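Bottles, bottles and the great cap question

I promised an update on the bottle drive back in April, and then I got busy hauling bottles! So, the news: we were aiming for 600 and we are at 594. Six short, and I know for a fact that at least one of you has that many rolling around in the back of your car.

Big thanks to Tamara Demchenko, who took home the overflow from the Probert Street drop-off and sorted all of it on her porch over 3 evenings (with a fan going, because yes, old soda smells). She also talked Bondell Hardware into letting us use their back door for drop-offs until 5 in the afternoon, so please use it – and please don't leave bags on the front step, they blow into the parking lot. 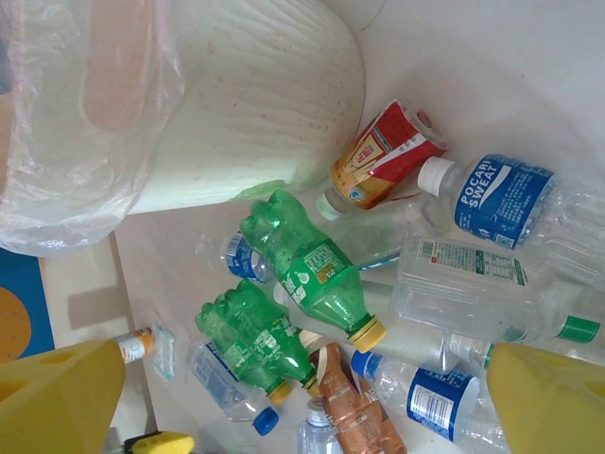 Caps are the thing I get asked about most, so let me settle it. Leave them on! I used to twist every one of them off and keep them in a jar, and it was a complete waste of my thumbs. Yellow, green, white with a teal ring, it makes no difference, they can all go in with the bottle. Labels can stay too, and that goes for the Pocari Sweat ones and the green soda ones with the bumpy bottoms. All I ask is a quick rinse and that you take them out of the plastic bag you carried them in, as the bags go in a separate bin by the door.

Next month we start on cans, and I'm already looking for someone with a truck.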